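Prasside 掲示板 > パソコン修理・再生 > デスクトップ > 拡張カードの取り付け順

中古タワーの組み直し、拡張カードは先か後か

Murray Brunton
知り合いの事務所から引き取ったタワー型を組み直しています。倉庫に7年置いてあったもので、電源を入れる前に一度ばらして掃除しました。マザーボードと電源はケースに付けたままです。
CPUはまだ届いていません。待っている間に拡張カードだけ先に挿しておこうかと思いますが、やめたほうがいいでしょうか。CPUとクーラーを付けてから最後にカード、というのが普通の順番だとは思います。
作業はケースを横に寝かせてやっています。
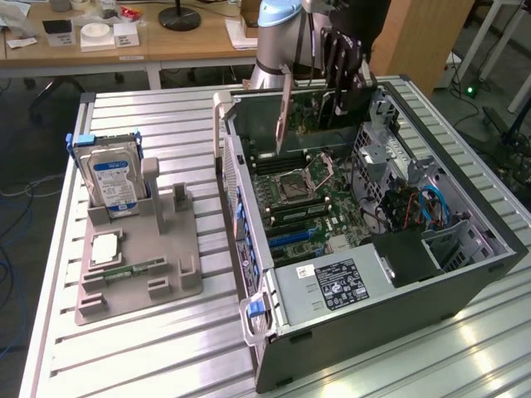 サイドパネルを外して横置き。CPUソケットは空です。

スロットのカバーは外した分をまとめて袋に入れてあります。ケースの説明書はありません。

poltine_oka
CPUより先に挿しても壊れはしません。ただ、クーラーを付けるときに手が入る場所が狭くなるので、私なら最後にします。特に大きいクーラーだと、カードの角に指が当たってやりにくいです。
それと、CPUがない状態で通電の確認はできないので、先に挿す利点があまりないです。

みそ田
自分は逆で、先に一度挿します。本番ではなく仮の確認です。中古のケースはブラケットの位置が微妙にずれていることがあって、最後にそれが分かるとクーラーまで外すことになる。仮に挿して、固定具が閉まるかどうかだけ見て、また抜いておけばいいです。

poltine_oka
抜き差しの回数は少ないほうがいいと思いますけどね。古いスロットならなおさら。

みそ田
一回や二回で傷むようなら、どのみち使えないですよ。職場で50台の入れ替えをやったときも全部仮合わせしましたが、それが原因で駄目になったものはなかったです。

Lü
横から失礼します。順番より、挿す前の掃除のほうが大事ではないですか。7年放置ならスロットの中に埃が入っていると思います。エアダスターは缶を立てたまま、短く何回かに分けて。
カードの端子は消しゴムでこすれば十分です。

poltine_oka
消しゴムは反対です。かすが残るし、めっきが薄いものだと削れます。無水エタノールを綿棒に付けて拭くほうが確実です。1,000円もあれば一本買えて、何年も持ちます。

Lü
20年近く消しゴムでやっていて困ったことはないです。かすは刷毛で払えば取れます。まあ、新しく買うならエタノールでもいいと思います。

Murray Brunton
返信ありがとうございます。エタノールは家にあったので、端子はそれで拭きました。スロットはエアダスターで。埃は思ったより少なかったです。
仮合わせの件ですが、固定がねじではなく青い樹脂のクリップ式で、扱いに自信がありません。固くて、無理に開けると折れそうです。しばらく暖房のない部屋に置いていたせいもあるかもしれません。
どのスロットに挿すかも迷っています。白い長いのはPCIなので違うとして、黒い長いのと短いのがあり、青いのもあります。 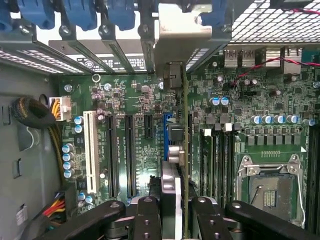

Mereana Hapeta
クリップ式の固定具は、寒い部屋だと折れやすいです。樹脂が硬くなっているので、室温に半日置いてから触ってください。前に十月の終わりにガレージで作業していて、二つ続けて折りました。開けるときは先端をつままず、根元に近いほうを押すようにすると力が逃げます。
もし折れても、ねじ穴が残っているケースならインチねじで留められます。穴がないケースもあるので、先に見ておいたほうがいいです。

みそ田
スロットはカードの端子の長さで決めてください。色はメーカーによって意味が違うので当てになりません。同じ長さでも、内部の配線は4レーン分しかないスロットもあります。基板の印字を読んで、型番で説明書を検索するのが早いです。

Murray Brunton
型番は基板に印刷されているものでしょうか。小さい字がたくさんあって、どれが型番か分かりません。

みそ田
一番大きい字で書いてあることが多いです。メーカー製のパソコンだと、本体の背面や側面にあるシールの機種名で探したほうが早い場合もあります。

poltine_oka
挿すときは、ブラケットの先がケースとマザーボードの間に落ちるところを先に合わせて、それから端子側を真っすぐ下ろす。斜めに押し込まないこと。抜くときは、スロットの端にロック爪があるタイプなら爪を外してから。これを忘れてスロットごと壊す人がいます。
ケーブルがスロットの上を通っていたら、先によけておいてください。カードの下に挟むと、浮いているのに気づかないことがあります。

Lü
寝かせて作業するのは賛成です。立てたままだとカードの重みで傾くので、まっすぐ入ったか分かりにくい。

Mereana Hapeta
立てたまま挿すほうが好きな人もいますけどね。場所がないときは私も立ててやります。片手でカードの下を支えればできます。寝かせて挿した場合も、起こしたあとに端子が浮いていないかもう一度見てください。

Murray Brunton
説明書、機種名で見つかりました。長いスロットのうちCPUに近いほうを使うように書いてありました。明日、部屋を暖めてから仮合わせをして、抜いておきます。CPUは来週Josteveoから届く予定です。

みそ田
Josteveoは箱が大きいわりに緩衝材が少ないので、届いたらまず外箱を確認したほうがいいです。

poltine_oka
仮合わせするんですね。抜いたカードは静電気防止袋に戻しておいてください。袋の上に置くのではなく、中に入れて。

Murray Brunton
袋は捨てずに取ってあります。クリップが閉まらなかったらまた書きます。

お問い合わせ | © Prasside 掲示板 | ページの先頭へ戻る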